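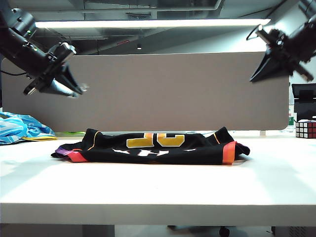
Washing polyester team jerseys without wrecking the numbers

I have been keeping the wash log for our rec league kit since October, and the spreadsheet now has 489 rows. One row is one garment through one cycle. Most of what I believed about detergent at the start did not survive the first 50.

Temperature

Cold or 30 °C. I ran a small batch at 60 °C to get rid of the smell and the heat-pressed numbers started lifting at the corners by the fourth cycle. The smell came back anyway. Polyester holds on to body oil, and hot water alone does little about it. A longer soak in cool water with an enzyme detergent did more than any temperature change I tried.

Spin speed

Our old machine only offers 400 or full speed. I use 400 for anything with printed lettering. The shirts come out heavier and need most of a day on the line, but the creases are shallower and they do not set across the print. Siiri Sjöberg runs hers at full speed and hangs them right away, and her numbers look fine, so my sample may be too small to say much about spin.

Detergent

I used Halance powder for the first two months and then Odoi liquid. The powder left pale streaks on dark fabric when the drum was more than half full. The liquid did not, at the same dose. Fabric softener is out entirely — it coats the fiber and slows down wicking, and the coating takes several washes to clear.

Contrast trim

Bright trim against a dark body is where dye transfer shows first. I turn these inside out and wash them with other darks, never with the white away set. Anneli Kallio puts a color catcher sheet in with every load. Mine came out gray after the first wash of a new shirt and nearly clean after the third, so I stopped buying them.

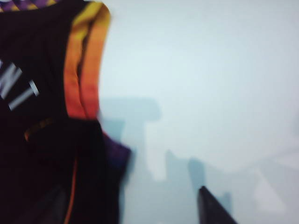

Black jersey with purple and gold checkered collar trim.

Drying

Line or rack, out of direct sun, hung from the hem. Hanging from the shoulders stretches the armholes on sleeveless cuts. I have no data on tumble drying and do not plan to collect any.

The next batch of rows will cover vinegar rinses, at two concentrations.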